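三、富豪净资产估值作为解释变量的可靠性

已有文献常把媒体公布的富豪净资产当作可直接使用的数据，对其生成过程很少追问。Gatti与Pellegrini（下称GP）的研究是其中影响较大的一篇，她们认为，创始人账面财富的上升会通过声誉渠道提高企业的后续融资能力。本节对这一结论持保留态度，理由主要在测量方面。

首先，所谓“财富增加”在多数情形下只是持股数量乘以收盘价的结果。创始人持股比例短期内几乎不变，净资产序列与公司市值序列因而高度共线。GP以前者解释后者的融资表现，等于让股价换了名字再进入回归方程。她们在稳健性检验中加入了市值的滞后项，但滞后期仅取5个交易日，很难说已经排除了这一问题。 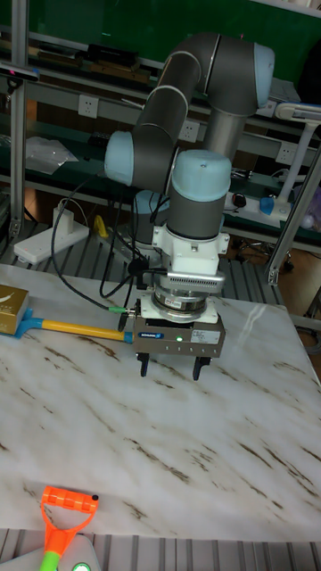

其次，非上市资产的估值更加随意。以Plilau集团为例，其创始人持有的三家未上市公司中，Ernus一家便占到估值的大半，而该公司最近一轮融资距估值发布已逾一年。两份榜单给出的数字相差悬殊，方法说明却都只有寥寥数行。Leone曾主张取两者均值，我们看不出这样做的依据：两个来源不明的数字相加除以二，误差仍然来源不明。

第三，样本选择的影响被低估了。GP的样本含700名创始人，入选条件是至少连续3年出现在榜单上。跌出榜单的人随即退出样本，留下来的自然是企业经营尚可、融资也较顺利的一批。我们按同样的口径重建样本，并把中途退出者补回，声誉变量的系数明显缩小，且在常用的显著性水平下不再显著。补回的观测中有一部分缺少融资记录，我们未作插补，这可能使估计偏向另一方向，读者应留意。

支持者或许会说，声誉效应在特殊时期更容易识别。Overgaard和Kragh即以线上零售需求骤增的阶段为自然实验，比较Nilsuwan与Givell两家零售平台的发债利差，认为前者利差收窄得益于其创始人在榜单上的排名跃升。问题在于，同一时期Nilsuwan的订单量和经营现金流也在改善，仓储投资的扩张在年报中写得很清楚。债权人看重的究竟是榜单还是现金流，仅凭两家公司的对照无从判断。作者对此只用一个脚注带过，称“现金流因素不足以解释全部差异”，却没有给出分解结果。
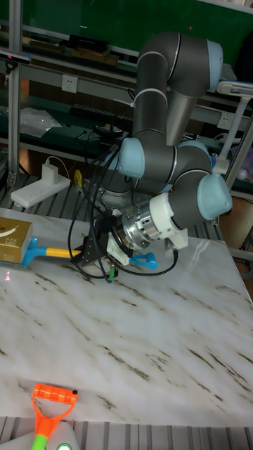 图3 桌面上方的机械臂及其末端夹爪

我们尝试对上述利差作简单分解。在控制经营现金流、债券期限和发行规模之后，排名变动所能解释的部分很小，而且对事件窗口的选取十分敏感：窗口设为18个交易日时符号为正，略作缩短便转为负值。这样的结果不足以支持任何方向的因果判断，也不能用来证明声誉效应不存在。我们只能说，现有证据比原文措辞所暗示的要弱得多。

还有一点涉及数据的可复现性。榜单网站会不定期回溯修订历史数值，却不保留旧版本。本文所用净资产数据的下载日期为2022年8月20日，与GP样本重叠的部分已有若干条数值不一致，其中多数集中在2月的观测上。我们去信询问，未获答复。在修订规则公开之前，以该序列的短期变动作为核心解释变量，恐怕都需要附上比目前通行做法更长的限定说明。下一节改用股东名册中的持股变动构造替代指标，这一指标覆盖的企业较少，对未上市部分也无能为力，但每一笔变动至少可以追溯到原始披露文件。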